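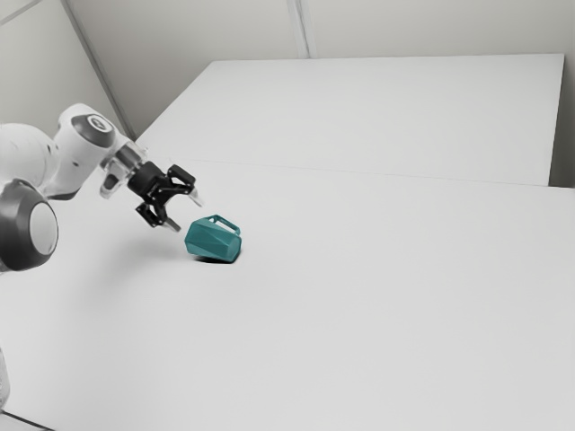

The simulated arm and the teal pot, gripper open.

So the real arm is still in pieces on my bench at the Arbridge workshop (one bad shoulder bearing, two weeks of waiting for parts), and I've been spending my evenings on the sim side of things. It's way more fun than I expected! I named the project Dedel ages ago and it finally feels like it deserves a name.

The model I grabbed for the pot was a monster, so I squashed it down to 646 faces. It looks like something out of an old video game now, but the physics runs so much smoother. I don't need pretty — I need something with a handle and an awkward shape that rolls when you bump it.

Ghazal Abbasi came by on 08/06/2019 and talked me out of my first grasp plan, where I was going for the handle every single time. Her idea was to try the rim first and worry about pouring later. I grumbled and then rewrote it that night.
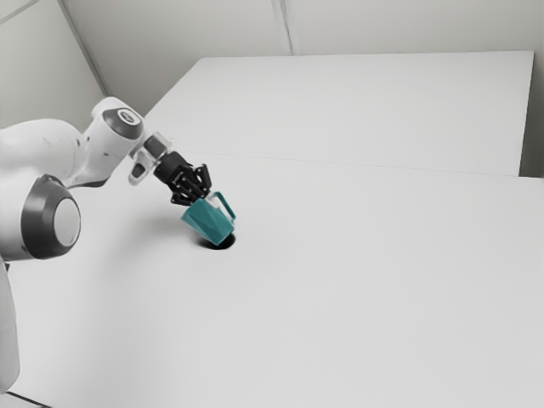 I also dropped the closing speed to 60 percent, and I've been saving every run to a folder with the finger positions and the joint angles. There are 211 runs in there so far. Friction is the setting I trust least, so that's next on my list. Erlinda Barredo has a set of rubber pads she wants me to measure, and I still owe her a pair of calipers from last spring, so I'll be over there Tuesday with both.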